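Plolten Forums > Workshop > Finishes and Surfaces
Thread: White tabletop yellowing under hardwax oil?

mukance_bench
4/22/22
Refinished a kitchen table last August with Seixas white-pigmented oil, two coats over bare birch, sanded to 180. It has gone cream wherever bowls and pots stand for long periods. The rest still matches the offcut I kept in a drawer. Is this heat, or the oil itself?

gbittencourt
Linseed-based oils yellow in the dark. If the offcut was in a closed drawer it should be yellower than the table, so your reference contradicts the usual explanation. How long did the first coat cure?

mukance_bench
35 hours between coats, then 9 days before use. The can says seven.

tannin_stain
Heat. Pots straight off the stove will do it. Strip it and use a 2K waterborne poly. Oil has no place on a white kitchen surface.

gbittencourt
Disagree. Heat damage on oil shows as rings with a hard edge. Cream patches with a soft edge are more likely cooking grease getting into a film that was too thin. Wipe one patch with mineral spirits and check the rag before stripping anything.

tannin_stain
Thin film is still an argument for poly.

mukance_bench
Rag came away pale yellow and the patch is lighter, though not back to white. No rings.

gbittencourt
Then I would clean the whole top, scuff with a gray pad and add one thin coat. Poly over residual oil can fail to bond, so stripping means going to bare wood - a lot of work for a stain that is partly coming off on a rag.

old_cledeo_user
I had the same result with Cledeo oil. One extra coat fixed it. Test under the table first.

tannin_stain
Post again in a year.

gbittencourt
A white top with a pale green bowl.
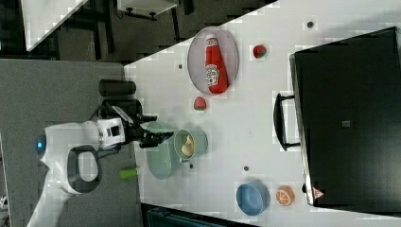
White tabletop with green bowl and pot - Gleice Bittencourt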